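Inicio > Cacharreo > Robots y automatización
Lectura: 4 min

Jerley, los mandos para enseñarle cosas a un robot con tus propias manos: mi opinión tras un mes

25 de enero de 2018

Llevaba desde agosto dándole vueltas a comprarlos, y al final cayeron. Para quien no los conozca, los Jerley son dos brazos pequeños que agarras tú, uno con cada mano, y los brazos grandes de la mesa copian lo que haces. Tú mueves, ellos mueven, el programa lo graba todo y luego entrenas con eso. Me costaron 800 euros en Womlow, sin contar los brazos de verdad, que ya los teníamos montados en el taller (ese presupuesto prefiero no recordarlo).

El montaje fue mejor de lo que me temía. Las instrucciones vienen en inglés y en un español un poco marciano, pero los dibujos se entienden. Tardé una mañana, y buena parte se me fue en calibrar el codo izquierdo, que se empeñaba en ir unos grados por detrás del mío. Munther Srour, que comparte banco conmigo, me pasó el truco: calibrar con la pinza cerrada y el brazo apoyado en la barra. Mano de santo. ¿Por qué no lo pone en el manual? Pues ni idea.

Para estrenarlos empecé con fruta de plástico, que es agradecidísima. Agarras una manzana, la sueltas en la bandeja, te vienes arriba... y entonces pasas a las anillas de llavero y se te bajan los humos. Una anilla metálica es fina, resbala y gira en cuanto la rozas. Quería enseñarle a manejarla entre las dos pinzas, con las llaves al lado, y ahí es donde se nota si unos mandos valen lo que cuestan. 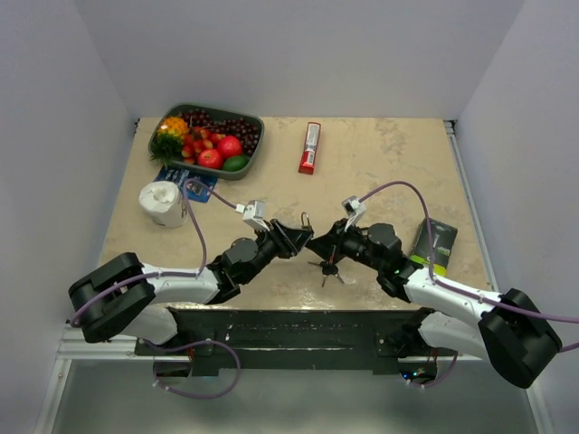 Y otra, desde la cámara de la muñeca:
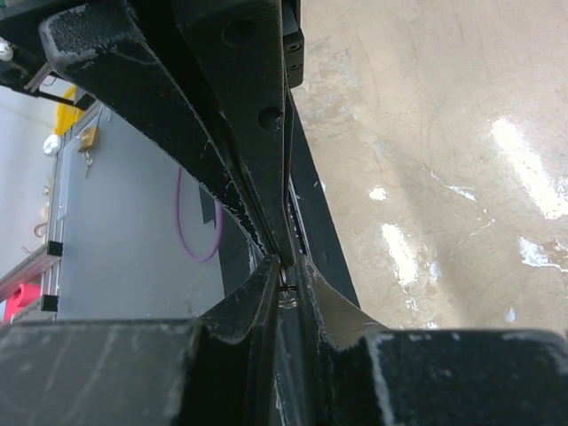 Mi primera tanda buena fue de 17 demostraciones, y 6 las tiré a la basura sin pensármelo. Casi siempre por lo mismo: dudas un segundo, corriges, vuelves atrás, y todo ese titubeo se queda grabado. Si tú vas a tirones, el robot aprende a tirones. Lo que mejor me ha funcionado es ensayar el movimiento con las manos vacías antes de darle a grabar y, sobre todo, parar cuando me canso. Los gatillos de los Jerley son duros, muy duros, y a la media hora tengo los índices pidiendo la baja. Le daría medio punto más solo por unos muelles más blandos.

El otro pero es que no hay tacto. Cierras y no notas si has cogido metal o aire, así que acabas con los ojos pegados al monitor. En la web de Tannous venden un añadido que vibra al hacer contacto, pero no lo he probado y no voy a opinar de oídas.

Del programa, Lorov, tengo cosas buenas que contar. Guarda las cámaras y las posiciones de los brazos sincronizadas, te deja recortar el principio y el final de cada toma (¡gracias!) y marcar las malas con una tecla. Lo malo: se cierra solo si el disco anda justo de espacio y pierdes la toma que estuvieras haciendo. A mí me ha pasado dos veces y las dos dije cosas feas. Escribí al soporte y me contestó Kálmán Kocsis al día siguiente, muy majo, con una versión corregida que desde entonces no me ha dado guerra.

¿Los volvería a comprar? Sí, con la condición de que vayas a usarlos de verdad. Para mover cubos de un lado a otro te sobra con un mando de consola, que además es más cómodo. Para tareas a dos manos y piezas pequeñas no he encontrado nada en este precio que me deje girar la muñeca con tanta naturalidad.

Nota: un 7. Con otros gatillos, más.

Si alguien los tiene con la base alta, que me diga qué tal de hombros, que estoy pensando en cambiarla.

Contacto | Aviso legal | © 2018 | Volver arriba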